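# Notes for the Wednesday talk — "Writing the handover before you are tired"

Slot is 2:15 pm, 20 minutes plus questions. Declan Prendergast introduces me. I should speak slowly in the first part, I always go too fast there.

**Slide 1. Opening**

Good afternoon. My name is Rukhsana Lodhi, I work at Hallard on the evening shift planning. Today I want to talk about a small paper, the handover note, which one shift leaves for the next.

Ask: who has read a handover note this week? Wait for hands. Then ask: who understood all of it? Let them laugh a little.

**Slide 2. Where I started**

When I joined, I read old notes from the Neltness site for one full month. There were 130 of them. I wanted to learn the work, but I learned mostly that people write badly at the end of the day. Many notes said only "all OK" or "same as yesterday". One said "ask Perić". Perić was on vacation until September.

(Do not make this sound like blaming. They were good colleagues, and I wrote such notes also.)

**Slide 3. The order number story**

Tell the story of order 2242. The evening shift put it on hold, as the customer wanted another label. They wrote "2242 waiting". The night shift read this as waiting to be sent, and sent it. The truck had to come back the next morning.

Pause. The word "waiting" had two meanings, and both persons were sure of theirs.
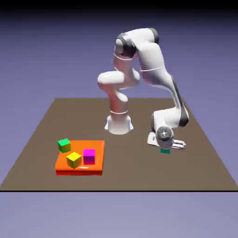 **Slide 4. When to write**

My main suggestion is to begin the note in the middle of the shift. At our site we start it after the meal break. At this hour you still remember why you decided something. At the end you remember only that you want to go home.

Leave the note open on the desk and add a line when a thing changes. Cross out the old line, do not erase it. The next person can learn something from the crossed line.

**Slide 5. What to write**

- What is not finished, and who was the last person to touch it
- What you promised, to whom, and for what hour
- What you are not sure about

Stay longest on the last point. People do not like to write "I am not sure". I tell new colleagues that this line is the most useful one for me. Give the example with the cold room door from my notebook, if there is time.

**Slide 6. How long**

We tried a limit of 80 words. Some people complained, and I understand them. On a difficult evening it is too short, so now we allow a second page — but the first page must be enough to begin work.

Mention that the Trisura office uses a printed form. I prefer blank paper with the headings only. If somebody asks, say I have used both and the form gets filled with "n/a".

**Slide 7. Reading**

The incoming person reads the note aloud, with the outgoing person still in the room. It takes 2 minutes. At first it feels like school. Questions come in the moment of reading, and later there is no one to ask.

**Questions**

Possible one: "What about a digital note?" Answer: same rules, please keep the crossed lines visible.

Possible one: "What if the other shift comes late?" Answer: call by phone and read it to them.

Blank sheets are in the blue folder, give them to Declan for the back rows.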